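Sorting the kids' books, finally

August 26, 2023

I have been putting off the picture books since April. They were in the hall, under the bed and in one Praltik box with no lid. Yesterday I carried the whole lot to the round table and started going through them. 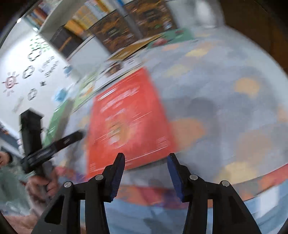
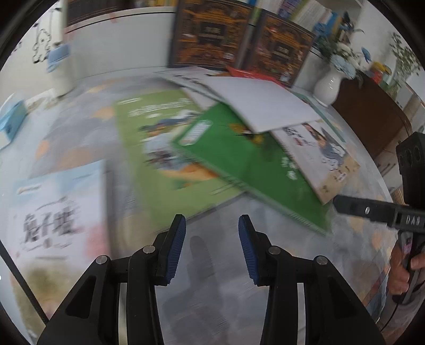
My rule was simple. If we read it this year, it stays. If it's torn, I tape it once and then decide. I gave myself 95 minutes and went over by 11. Most of the extra time went to rereading.

The keepers go back on the low shelf, big ones on the left. The rest are going to the book swap at Drakos, and I still need to find 6 paper bags that will hold the weight.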